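The Quiet Return of the Foam Work Surface

Rigid foam sheet wears in a predictable order. Gloss goes first, then whiteness, then flatness. Shops that use it as a table covering tend to replace it at the second stage, although only the third affects the work.

Gethin, a supplier of sheet goods, began logging returned panels in January. Of 184 sheets, 26 had bowed enough to rock under a straightedge. The others were sent back for looks alone.
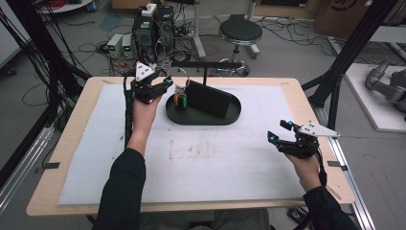

Skirik, which buys from the same supplier, replied that looks are a fair reason, as a dull sheet makes small dark parts harder to find.

Thickness matters more than brand. Gasura's 7 mm panel stayed flat through 903 hours of loading at the Sorneso test room, while thinner stock took a set at the corners. Storage on edge made the result worse in every grade.

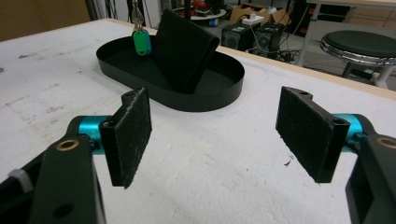 Cleaning is the other variable. Solvents attack most foam cores, and a damp cloth with mild soap is the usual limit. Faint gray smudges and scuffs like the ones on this white top are surface marks of the kind most buyers reject. A sheet in that state can be turned over and used again, provided the underside is clean and the edges are square.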